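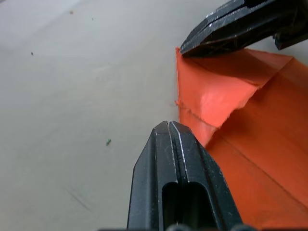
Extension cords and power strips

Walk-through checklist, Hinds building, ground floor and mezzanine
Checked by: Vira Karpenko
Copy to: Corinne Lindqvist, Dwayne Blackwood
Month: September

1. Cords free of cuts, cracks and tape repairs
Result: Fail
Comment: One orange cord by the packing bench has tape over a split near the plug. Tagged and put in the locked cage. Dwayne to order a replacement, same length.

2. Grounding pin present on all three-prong plugs
Result: Pass

3. No strip plugged into another strip
Result: Fail
Comment: Two strips chained under the front desk, same as last time. Unplugged the second one while I was there. The desk needs another wall outlet - Corinne has the quote from Zonholm.

4. Heaters and coffee makers plugged straight into the wall
Result: Pass
Comment: The 1000 watt heater in the mail room has been moved to the wall outlet. Please leave it there.

5. Cords not run under mats, through doorways or over pipes
Result: Fail
Comment: Cord to the label printer runs under the rubber mat at the side door. The mat is worn along that line. Reroute along the baseboard.

6. Outlet covers in place, no cracks
Result: Pass with comment
Comment: Cover behind the water cooler is loose. Screw tightened. Check again next month.

7. Test button on GFCI outlets trips and resets
Result: Pass
Comment: Kitchen, both restrooms, and the outdoor outlet by the loading door. The outdoor one is stiff and needs a firm push.

8. Panel doors closed, 36 inches clear in front
Result: Fail
Comment: Boxes of paper towels stacked in front of panel B. Damián Robles moved them the same morning. Floor tape is peeling and should be redone.

9. Breakers labeled
Result: Pass with comment
Comment: Number 26 still says "spare" but feeds the mezzanine lights. Label to be corrected.

Open items go to Dwayne. Items 1 and 5 come first - the rest can wait for the next walk-through.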